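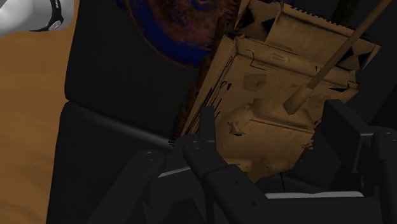

Naledi Tshabalala
I'd push back on the advice further up to skip the guided walk at Pudimier and go it alone. We did it both ways in April, my sister and I, and the morning on our own was lovely but we saw a few squirrels and one very bored heron. The next day with a guide we had tapir tracks before breakfast, two kinds of toucan, and a sloth I would have walked under 100 times without noticing. The fee was 55 each and I'd pay it again tomorrow.

mossyboots
Was that the short loop or the one that goes down to the river? We've got two kids, eight and eleven, and I keep going back and forth on it. They're good walkers but they do complain in the heat (so do I, to be fair).

Naledi Tshabalala
The river one! It's 18 kilometers if you do the whole thing, and with an eight-year-old I wouldn't. You can turn around at the Brunet shelter, where there's shade and a rain barrel for rinsing off, and you'll still have had the best of the forest. Start at 5:30 if you can possibly get them out of bed.

Évan Pichon
I have to disagree a little about the guides. Ours was a very nice man but he had nine of us in the group, and by the time the people at the back got to the scope the bird was gone, every time. My wife and I went back by ourselves in the late afternoon, sat on a log near the second bridge and just kept quiet, and we had peccaries crossing the trail for what felt like ages. You smell them first, by the way. I think it depends a lot on group size and on how patient you are.

Naledi Tshabalala
That's fair, there were only four of us. Ask for a small group when you book, they'll usually say yes outside the holidays.

trailmix_dad
Where is everybody staying? The lodge by the gate wants 3000 for the week for our family and I about fell off my chair.

mossyboots
We're looking at Flunia, the village across the bay. Cheaper rooms, a bakery, and a boat over in the mornings. I haven't booked yet so don't take my word for it.

Évan Pichon
Flunia is where we were and we were happy there. The boat is wet - really wet, put your binoculars in a dry bag - and it doesn't run when the swell is up, so leave yourselves a spare day. We lost one and spent it eating coconut bread, no regrets.

trailmix_dad
Thanks, that helps a lot. Do you need rubber boots or will regular hikers do?

Naledi Tshabalala
Rubber boots past the second bridge, no question. You can rent them at the dock but the big sizes go early.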